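Speaker notes – comparing two grippers, January session

Slide 1. Title. Wait for the people at the back to find seats. Say what the talk covers: the Dedden fingers against the Brurkis fingers, same wrist camera, same operators. No arm until slide 6, so anyone who came for the arm can finish their coffee.

Slide 2. Why we bothered. Zenderov quoted us for a full set of Dedden fingers on the strength of a brochure. The brochure had a very nice apple in it. We don't handle apples.

Slide 3. The objects. Cable ends, flat strips, crumpled clear plastic. The plastic goes last in every list because everyone asks for a break after it. 48 trials per object for each finger set, hand-held, at a shared office table under ordinary ceiling lights. Mention the lights now, they come back on slide 5.
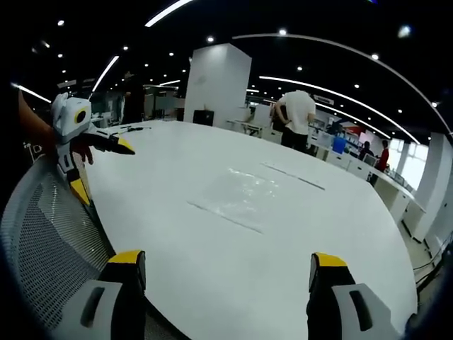 Slide 4. Results. Don't read the table aloud. Brurkis took 8 fewer drops on cable. On strips the two were close enough that I'd pick by price. On plastic, Dedden won, mostly by losing less badly. Pause here, someone will ask about finger wear. Answer: we ran 2,000 open-and-close cycles on each and the pads looked fine, though "looked fine" was me with a desk lamp.

Slide 5. The camera. The wide lens sees both fingertips and most of the room, and it bends straight things into bananas. We calibrated with Ojo, which took an afternoon and one argument. Glare on clear plastic is still the worst problem, and a better gripper won't fix it. Turning off half the ceiling would – ask your office manager, and report back.

Slide 6. On the arm. Same fingers, same objects, 78 percent of the hand-held score. The controller closes at one speed, and people slow down just before contact without knowing they do it. Play the clip twice. The second time, tell them to watch the left finger.

Slide 7. What we bought. Brurkis, plus one pair of Dedden for plastic. Zenderov has stopped sending brochures.

Questions. If time is short, skip the backup slides on grip force. The units on the second one are wrong anyway.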